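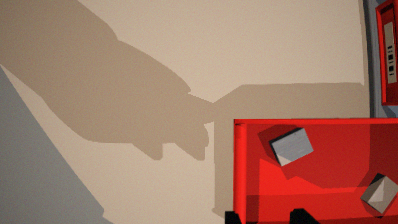

Wrist view in the simulator, with two cubes in the red bin.

Aug 7, 2026

I've been recording demonstrations again this week, all in simulation. The task is picking gray cubes out of the red bin, and I drive the arm by remote control from my desk. Segundo Echeverri wrote the teleop setup, which we call Heketti, and I've now logged 608 episodes with it.

The main change is that I only look at the wrist view while I drive. Before, I kept the wide view of the whole table open on a second monitor and steered by that. The demos looked fine when I played them back, but the policy doesn't get the wide view, so I was reacting to things it would never see. Austra Krūmiņa spotted this when she went through the December set. We threw out most of it.

Driving from the wrist is slower. The fingertips only just show at the bottom, and the shadow of the arm moves over the table as you come in. I've started using the shadow to judge height – it helps more than I thought it would. Whether the policy will use it too, I don't know. Rocío Villanueva wants to move the light between episodes so that it can't.

Cubes at an angle are still the hard part. I turn the wrist first and then go down, every time. When I mixed the order, the trained arm would stop above the bin and dither.

The goal is 2,000 episodes before we train again. I can do 28 in a sitting before my hand gets sloppy, and then I go and do something else.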